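Ciltach Tabletop Kit – data card and README

Version notes for the sample recordings that ship with the kit
Maintained by Mechthild Holzer and Vinzenz Nägeli
Last edited 16th February

Summary

Ciltach is a tabletop practice kit for small robot arms. You get the furniture (a button box with a drawer, a cabinet with a sliding door, a tray, lettered cubes) and a set of recordings made on the same furniture, so you can train or test a policy before your own table is set up. The arm is not part of the kit. Neither is the gripper.

This card covers the recordings. For assembly, read the leaflet in the carton or ask for the PDF. The leaflet from the first batch has the drawer rails swapped on page 5 and should be thrown out.

What the recordings contain

There are 2,000 episodes, of which 800 carry a written instruction. The rest are free play: an operator moved the arm by hand controller and did whatever came to mind, within the limits of the table. Free play episodes are longer and messier. Some end with a cube in an awkward spot and the next one starts from there.

Each episode has two video streams, joint positions, gripper opening and a time stamp per step. The two streams are:

table – fixed camera, whole work area
wrist – small camera at the gripper, moves with the arm 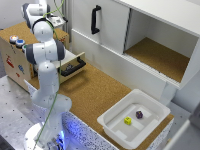 Table view: drawer open, two cubes in the tray.

Furniture positions are the same in every episode. The cubes, the drawer and the sliding door start in different states, and the start state is written to the episode header. If you want a clean split, use the header fields and leave the file names alone. File names follow recording order only.

Tasks with instructions

open_drawer, close_drawer
slide_door_left, slide_door_right
press_button (color given in the text)
cube_to_tray, cube_to_drawer
cube_from_tray
lift_cube

Instructions were typed by two people, one in the office at Indon and one at Ibarra, and they do not write alike. The Indon texts are short ("open the drawer"). The Ibarra texts are full sentences and sometimes name the letter on a cube instead of its color. We left both styles in. Spelling mistakes were fixed where we found them.

About the cubes

The cube letters are done in marker, so expect small differences between the cubes in your carton and the ones in the recordings. If your policy looks at letters at all, touch up your cubes with a dark marker and let the ink dry overnight. If it works from color alone, you can skip this.

Replacement cubes are sold singly. Please do not sand the faces. The finish changes under a lamp, and a sanded cube can be harder for the wrist camera to pick out.

Wrist stream

The wrist stream is the one most buyers end up using for grasping. Both finger tips stay in view when the gripper is open, which makes it easy to check alignment by eye. In the frame below the fingers are open on either side of the red cube, with the L on its top face easy to read. Parts of the gripper hardware show at the left side of the picture, and one blurred piece sits in the bottom left corner. We do not crop or mask any of it. If your training code has a crop setting, start with it off.

The cork shows up as a fine speckle. Strong video compression smears it, so keep the original files if you plan to re-encode.
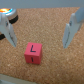

Matching your own setup

The recordings will be of most use if your table is close to ours.

1. Fix the furniture first, then the arm. The base goes on the perforated metal table, next to the cork.
2. Set the table camera so it takes in the button box, the tray and the cabinet together.
3. Run the cable along the arm with some slack at each joint. Ours is thin and green; any light cable will do.
4. Play back one episode with the motors off and compare the start pose by eye.
5. Turn the motors on at low speed and play back open_drawer. Keep a hand near the stop switch.

Step 4 is worth the time. Nägeli's first playback on a new table ended with the gripper in the side of the cabinet – the table had been measured from the wrong corner.

Known problems

In 14 episodes the wrist stream starts late. They are flagged late_wrist in the header and the loader skips them by default.

Button presses are not sensed. The label says the press was attempted and judged good by the operator, nothing more.

Almost 5 percent of the free play episodes have a short pause while the operator changed grip on the controller. We have not trimmed these.

Lighting is even throughout. A policy trained only on these files may do badly next to a window. Add your own episodes if that is where your table stands.

The Markus loader

Markus is the small Python reader in the tools folder. It opens an episode, lines up the two streams and hands back plain arrays. It does not write files and has no viewer. A viewer is planned for March. Older copies of Markus read gripper opening upside down (0 as open), so check the version if your gripper closes when it should open.

Use and returns

Kit buyers may train on the recordings and publish results. Passing on the raw files needs our written OK. Furniture can be returned while the cork is unmarked. Send questions on the data to Holzer and questions on parts to Nägeli, with the kit number from the carton lid.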